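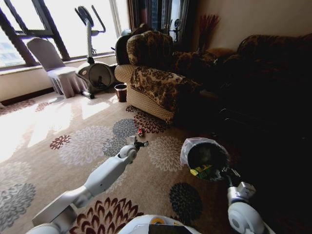

Home Reports Routes Stay Contact

Skurkance by Bus and on Foot: second progress report to the Ballano Travel Fund
Jun 21, 2026
By Inna Sirko

Dear Gudrun,

When I last wrote we had a route on paper, a bus timetable that contradicted itself and a hostel with no hot water. I'm very pleased to say that two of those are sorted, and the third is nearly there!

The big news is that the whole loop can now be travelled without a car. You get off the train at Skurkance, take the valley bus as far as Dmytriv, walk over the ridge to Humora and come back down by the old post road, which dates from 1843 and is still the nicest way into town. Halyna Moroz and I did it end to end in May with full packs and the draft guide in hand, sleeping only at places we mean to list. We missed one connection (my fault, I wanted a pastry) and had to wait until evening for the next bus, so the guide now has a page on what to do with an afternoon in Dmytriv. There is plenty, as it happens. The river path alone takes a couple of hours if you stop at the ferry landing.

Beds. We have agreements with 23 hosts, most of them families letting a room or two, plus the hostel at Humora. Every one of them has agreed to take walkers for a single night, and that was the point I worried about most in my application. Some asked for a higher price on one-night stays and we have said yes to that, because the washing is the same however long people stay. The price is printed next to each address so it won't be a surprise to anyone arriving tired at the door.

The hostel boiler is the item that is nearly there. The part came in April and was the wrong size. The right one is fitted and the showers work upstairs; downstairs is waiting for a valve. 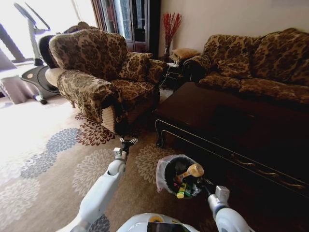 Nazar Lytvynenko has been a wonder with the bus company. They have moved the last departure from Dmytriv back by 80 minutes for the summer, which means a walker coming off the ridge can eat something before heading home. It is a trial until the end of the season. If passenger numbers hold they will keep it, and we have asked to see the figures in November so that we can put them in the final report to you.

The printed guide has slipped by a month. Hanna Prokopenko redrew the ridge section after our May walk, when we found the marked path runs straight through a new sheep fence. Her version goes round by the spring and is better in every way, a bit longer but with shade and water. I would much rather print late than print the fence. The first run is almost 300 copies, to be sold at the station kiosk and given free to the hosts.

On money, we are under on printing and over on signs. The signposts needed deeper footings than quoted on the Humora side, where the ground is all loose stone. I'd like your permission to move what is left from printing across to cover it. The total stays as agreed, and Halyna has sent the receipts separately with a sheet showing both lines.

Still to do before the autumn:

- downstairs showers at Humora
- last signposts between the spring and the post road
- winter bus times for the back page
- a German translation, if you are still willing to read it through for us

Do come and walk it. The hay meadows above Dmytriv are at their best until mid-July, and the room over the bakery has a view right up to the ridge. Let me know a week ahead and I'll meet your train.

With warm thanks from all of us,
Inna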